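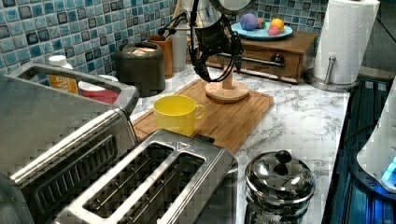 **Tribune | Habitat et réglementation**

# La garantie au mètre linéaire ne protège personne

Les plans de travail vendus aujourd'hui en cuisine intégrée sont garantis selon une unité qui n'a aucun rapport avec leur mode de défaillance. Le contrat raisonne en mètres linéaires posés. Les désordres, eux, se produisent aux joints, aux découpes et aux remontées contre la crédence. Tant que l'assiette de la garantie ne sera pas modifiée, l'acheteur paiera une couverture calculée sur la partie de l'ouvrage qui ne pose presque jamais de problème.

J'ai relu pour cet article les conditions générales de trois fournisseurs : Cindix, Grilgate et Wegener. Les rédactions diffèrent, la structure est identique. La surface courante est couverte contre le décollement du décor et la déformation. Les chants, les coupes d'onglet et les réservations pour évier ou plaque sont exclus dès lors qu'ils ont été « repris sur chantier ». Or une cuisine dont aucune coupe n'est reprise sur chantier suppose des murs d'équerre, et les murs d'équerre sont rares dans l'ancien.

Prenons un cas simple. Un plan en L facturé 4 000 euros, pose comprise, comporte un raccord d'angle, une découpe d'évier et une découpe de plaque. Le raccord s'ouvre au deuxième hiver de chauffage. Le devis de reprise s'élève à 1 844 euros : dépose de l'évier, remplacement d'un des deux éléments, nouveau joint, repose. La garantie prend en charge 114 euros, au titre du silicone et d'une heure de main-d'œuvre. Le calcul est conforme au contrat. Il est également sans rapport avec le préjudice. 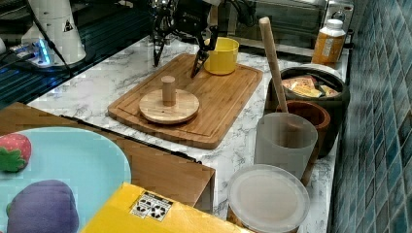 Les fabricants objectent que la qualité de la coupe dépend du poseur et qu'ils ne peuvent répondre du travail d'autrui. L'argument est recevable lorsque la pose est confiée à un artisan choisi par le client. Il l'est beaucoup moins lorsque le poseur est sous-traitant du vendeur, que son nom ne figure pas sur le bon de commande et que le client découvre son existence le matin de l'intervention. Dans cette configuration, le vendeur a choisi l'intervenant, fixé le prix de la prestation et encaissé la marge. Il devrait assumer la coupe.

Le second argument est économique. Étendre la garantie aux points singuliers renchérirait le produit. C'est exact, et il faut chiffrer cet effet avant de s'en effrayer. Wegener propose déjà en option une extension dite « raccords et réservations », vendue 245 euros pour un plan comportant jusqu'à trois découpes. Si ce tarif couvre le risque et laisse une marge, rien n'interdit de l'intégrer au prix affiché. L'acheteur comparerait alors des offres de contenu équivalent. L'option séparée, proposée en fin de rendez-vous, après l'éclairage et les poignées, est rarement lue et encore plus rarement souscrite.

Reste la question de la preuve. Un joint peut s'ouvrir pour cause de support mal calé, de colle insuffisante, de variation hygrométrique ou de mauvais entretien. Les experts concluent souvent à une origine « multifactorielle », formule qui laisse le client sans recours utile. Une fiche de pose normalisée réduirait cette incertitude. Elle mentionnerait :

- l'équerrage relevé avant coupe ;
- la référence et le lot de la colle ;
- le traitement appliqué aux chants bruts ;
- le jeu laissé en périphérie.

Le réseau Horard remet une fiche de ce type depuis juillet. Elle tient sur une page et se remplit pendant le temps de prise du joint. Je lui reproche seulement de ne pas être contradictoire : le client la reçoit par courrier électronique, sans l'avoir signée, et ne peut donc pas y porter de réserve sur l'aspect du raccord.

Je propose en conséquence deux modifications. La garantie devrait être exprimée par point singulier, avec un plafond de prise en charge égal au coût de remplacement de l'élément concerné, dépose et repose incluses. La fiche de pose devrait être annexée au procès-verbal de réception et signée par les deux parties. La première mesure relève de la négociation commerciale ; la seconde peut être exigée par n'importe quel acheteur, dès la signature du bon de commande, par une simple mention manuscrite.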